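Re: Olisum cache plugin and missing page titles

Hi Damián, and thanks so much for writing all of this up! 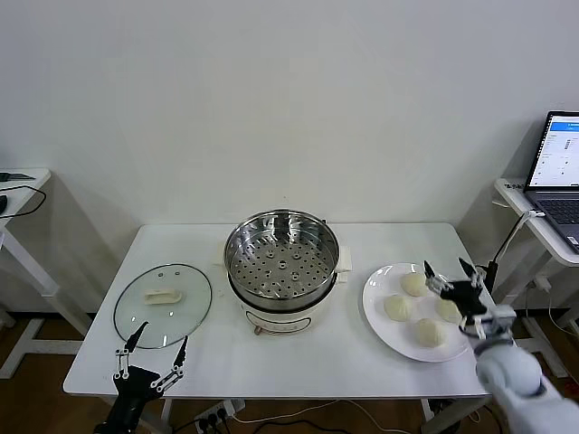
Ingvar Bergmann
List moderator, Giltent users

Aug 21, 2024, Damián Palacios wrote:
> After the update, 700 of our 3536 pages lost their titles
> in the sitemap. Do I have to rebuild the lot?

No, please don't (I did that in December and regretted it)! Clear the cache, then re-save the pages in batches of up to 100. Our recipe site came back fine that way.

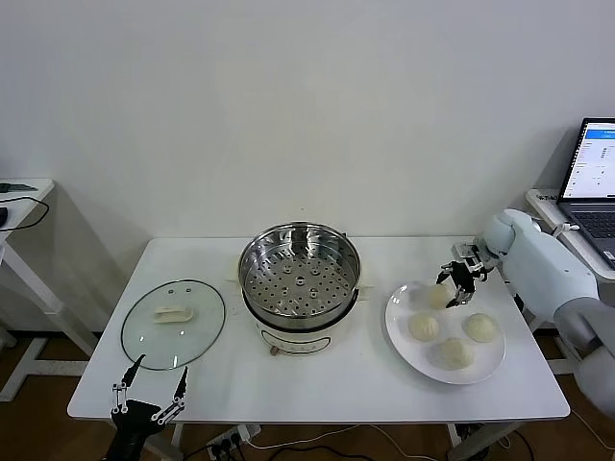

Steamed buns, recipe page

Write back if any are still blank.

Warmly,
Ingvar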